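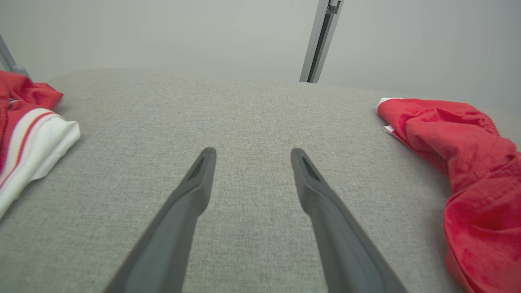
What is the Gravthorpe laundry demonstration?

It is a public showing of a two-armed robot handling clothes, held each August at the Zastinik workshop in Gravthorpe as part of the building's open day.

Print | E-mail | 17 shares | 79 comments

The Gravthorpe laundry demonstration is a yearly event at which visitors watch a robot try to pick up, spread out and fold ordinary clothing. It was started by Zastinik, a small automation firm, and is run with the Lynch Trust, which owns the building. The organizers describe it as a look at the future of housework. Critics have called it a slow way to move a shirt.

Background

Zastinik began as a maker of sorting equipment for commercial laundries and turned to two-armed machines after its main line of business shrank. The first open day had no robot in it at all; visitors were given a talk and a tour of the parts store. The laundry demonstration was added the next year and soon became the main draw. Attendance at the most recent event was given as 2,127. That figure comes from the door and covers the whole building, including the cafe, so it says little about how many people watched the robot or for how long.

Format

Sessions start at 10 a.m. and run until mid-afternoon, with a break for lunch. Clothes are placed on a padded gray surface and the robot works on them with a pair of two-fingered grippers. A member of staff stands by with a stop button and, in most sessions, a second person resets the clothes between attempts. The program does not list these resets. Visitors who stay for one attempt may leave with a better opinion of the machine than those who stay for several.

The choice of clothing has been questioned. Red sportswear has been used, which stands out well against gray. Clem Cartwright, who wrote up the event for the local newsletter Drutness, asked why no gray socks were put out, or anything black, or a fitted sheet. The firm replied that the clothes were "typical of a family wash." Cartwright noted that her own family wash is mostly towels. 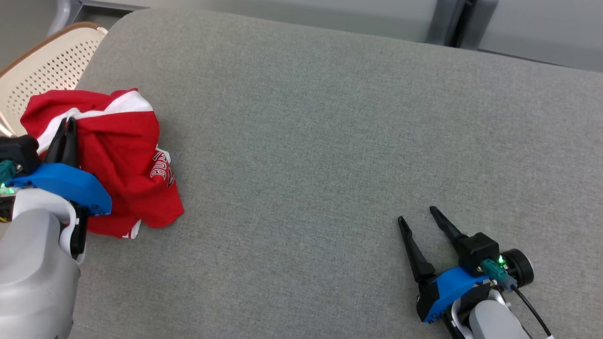

Why is clothing hard for a robot to handle?

Cloth has no fixed shape, so the same shirt looks different every time it is put down, and parts such as a hem or sleeve are often hidden under other folds.

Claims and results

Before the most recent event Zastinik stated that the system had been trained on 1,304 recorded attempts. The firm did not say how many of these ended with a folded garment, or who decided what counted as folded. No list of results has been published for any year. A wall poster at the event showed neat stacks of shirts, with no note on whether the robot or a person had made them.

It has also been unclear how much of the work is automatic. Staff have told visitors at different times that the robot was "running by itself," that it was "being helped," and that it was "in a mixed mode." The last phrase has never been explained in print. A machine guided by a person out of view can be a fair thing to show, and it is common in this field, but it supports a different claim from the one on the poster.

Supporters answer that an open day is not a test. They point out that the staff are willing to talk about failures when asked, and that dropped clothes are left for the public to see. This is partly true. In Cartwright's account the person at the barrier was frank about missed grasps and said that thin, slippery fabric was still a problem. The same person could not say what the machine would cost, what it would do with a button, or when it might be sold.

Reception

Response has been friendly for the most part, above all among younger visitors. Trade coverage has been thin. Drutness printed Cartwright's piece under the heading "Still Ironing," and Zastinik wrote in to complain that ironing had never been promised. The letter was printed in full.

The Lynch Trust has asked for a timed session with clothes brought in by the public. Zastinik has agreed in principle but has not set rules for it.

See also: Gravthorpe; Zastinik; Lynch Trust; Drutness (newsletter)

Print this article | E-mail this article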